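**Come test laptops and storage drives with us at Fernari**

Thursday, March 10, 2022

If you're the person in your family who gets the phone call whenever somebody's computer slows down, we would love to hear from you. Fernari is a small hardware review site, and we're looking for 20 people to join our long-term laptop panel, which runs from the spring through the end of August.

Our bench tests are good at telling readers how fast a drive is on the day it comes out of the box. They're much less good at telling anybody how that same laptop feels four months later, with the drive mostly full, a browser that never gets closed and a photo library that keeps growing (ours certainly do!). That's the part we'd like your help with.

**What you'd be doing**

We'll lend you a laptop, and you'll use it as your everyday machine for as much of the panel as you can manage. Once a week you'll run Nirna, our own little benchmark, which takes six minutes or so of clicking and then carries on by itself while you make coffee. You'll also fill in a short diary about startup times, battery life, noise, heat and anything that annoyed or pleased you. Please don't worry about writing beautifully. "Fan went crazy during a video call, no idea why" is a perfectly useful entry, and we've built whole articles on less.

Once a month we'll ask you to copy a test folder of 1,070 files to and from our server over a wired connection, and send us the log that Nirna saves.
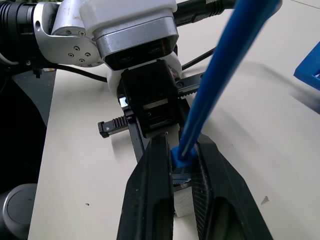 If your laptop doesn't have a network port, we'll put an adapter in the box, and you're welcome to bring the machine to our Stokberg office and do the copying there if your router lives somewhere awkward.

**Who we're hoping for**

Students, teachers, accountants, people who edit video, people who mostly read email. You don't need a technical background, but you do need to be 18 or older, have home internet and be comfortable installing a program. We'd especially like to hear from folks who have kept the same computer for a very long time, as our last panel was a bit heavy on gadget lovers.

**What you get**

We pay $200 when the panel ends, plus shipping both ways. You can also buy your laptop afterward at a reduced price if the two of you have grown attached. The Queiroz workshop next door handles our repairs, so if something breaks in normal use, that's on us.

**How to apply**

Send us a few lines through the contact form with "Laptop panel" in the subject box. Tell us what computer you use now, what you do with it on an ordinary day, and whether you prefer Windows or Mac. We read every message and will write back either way, though it may take us a couple of weeks.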